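Shelf stackers sought, own head required

Tradetti, the Stidthorpe firm that would like a robot to fill your corner shop's shelves one day, has spent the autumn paying people to fill them instead. The company said this week that it has now gathered 200 hours of restocking, all of it seen from the forehead of whoever was doing the job, and that it wants a good deal more before its learning system is allowed near a packet of crisps.

The collection goes by the name of Saltden. Those taking part put on a head camera, go about their ordinary shift and try to forget it is there, which the firm says takes most people until the first tea break. Nothing is staged and no one is told how to hold anything. If a stacker prefers to carry three packs in one hand while poking a fourth into place with the other, that goes in as it stands, and the machine can make of it what it likes.

The early recordings were made in a mock shop at Tradetti's own unit on the Forsyth estate, with straight shelves, good lighting and stock that had been lined up beforehand by somebody with a tidy mind. A system trained on them did very well in the mock shop. It was then shown recordings from a real one and, in the words of the firm's own progress note, "expressed low confidence throughout". Collection moved to working shops within a month.

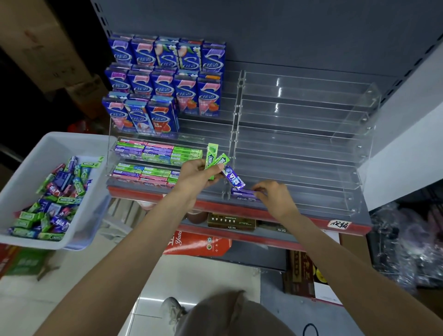

Confectionery has taken up more of the effort than anyone had budgeted for. Gum in particular is small, shiny and slippery, and it comes in packs that look alike until they have to go in different places. Clear plastic dividers make matters worse: a person feels for the slot and pushes, while a camera sees a wall that may or may not be present. Tradetti had set aside 50 recordings for the sweet shelves and has since asked for 200, with a note to contributors that they should "please not slow down for our benefit".

Slowing down is the usual trouble. People who know they are being recorded become careful, square up every box and put things back where they found them, and the system learns to restock like a guest in someone else's kitchen. The firm now throws away the opening minutes of each session for this reason. It keeps the fumbles, dropped packs and changes of mind, on the grounds that a robot will have plenty of its own and may as well see how they are dealt with.

Each recording is afterwards cut into short pieces and labelled by hand: reach, grasp, place, nudge. A fifth label, "faff", was added in October and is said to be filling up nicely. Labelling is slow work, and more than 40 hours of material is still waiting its turn - a backlog the firm describes as healthy, in the way firms do.

As for the robot, it remains at Forsyth, where it can put a box on an empty shelf provided the box is the right way up to begin with. Tradetti hopes to try it on a part-filled shelf in the spring. It has not said which aisle, though gum has been ruled out for the first attempt.

Shops willing to have their stacking recorded can apply through the Saltden page until the end of December. Contributors are paid by the hour, faffing included.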